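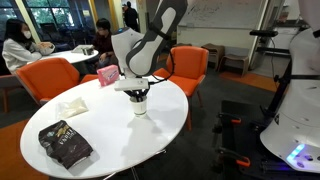

Practicing at Home: Tips for Small Rooms and Shared Walls

Pick one spot and leave the stand up. If you have to unfold a music stand and dig out your book every time, you will skip days. A corner with a chair, a stand and a lamp is enough. Keep the instrument on a wall hanger or a floor stand if there are no small children or pets in the house.

Taming an echoing room

Bare walls and hard floors make everything sound louder and brighter than it is. Put a rug under the chair first. After that, hang a thick blanket or a quilt on the wall you face when you play. A full bookcase works well too, especially with books of different depths. Egg cartons do very little, so don't bother saving them.

Open the closet door if your clothes hang near where you sit. A packed closet soaks up a lot of sound.

Keeping the neighbors happy

Low notes travel through the floor, high notes travel through gaps. For a digital piano, set the legs on squares of dense rubber mat. For the gaps, a draft stopper along the bottom of the door helps more than most people expect. Brass players should own a practice mute, but play without it part of the week or your tone will suffer.

Ask the people next door which hours bother them. In our building it was early evening, when a baby was going down, and moving scales to 4 in the afternoon settled it.

Humidity

Wooden instruments like steady air. Buy a small hygrometer and keep it near the case - not on the windowsill or over a radiator. In winter a case humidifier needs checking every few days. The sponge kind should be wrung out until it no longer drips. We use one from Lovari in the guitar case and a plain soap dish with holes and a damp sponge in the cello case, and can't tell the difference.

Cleaning

Wipe strings and fingerboard with a dry cotton cloth after playing. Old T-shirts are fine once the seams are cut off. Keep a separate cloth for rosin dust, and wash both without fabric softener.

Piano keys get a barely damp cloth, wiped toward you, then a dry one. Never spray anything on the keys themselves.

Recorders and plastic mouthpieces can be washed in lukewarm water with a drop of dish soap. Hot water will warp a hard rubber mouthpiece and turn it a greenish brown.

Sheet music

Loose pages go in a binder with the pieces you are working on now, never more than six. Everything else goes in a magazine file by composer. Tape torn edges on the back side with paper tape, which doesn't yellow as fast as the clear kind. A pair of clothespins will hold a stiff new book open.

Small repairs

A buzzing stand usually has a loose wing nut. Slip a rubber washer behind it. Sticky tuning pegs on a violin can be rubbed with peg compound, or with a soft pencil if the shop is closed. Cracks, loose seams and a leaning bridge belong with a repair person.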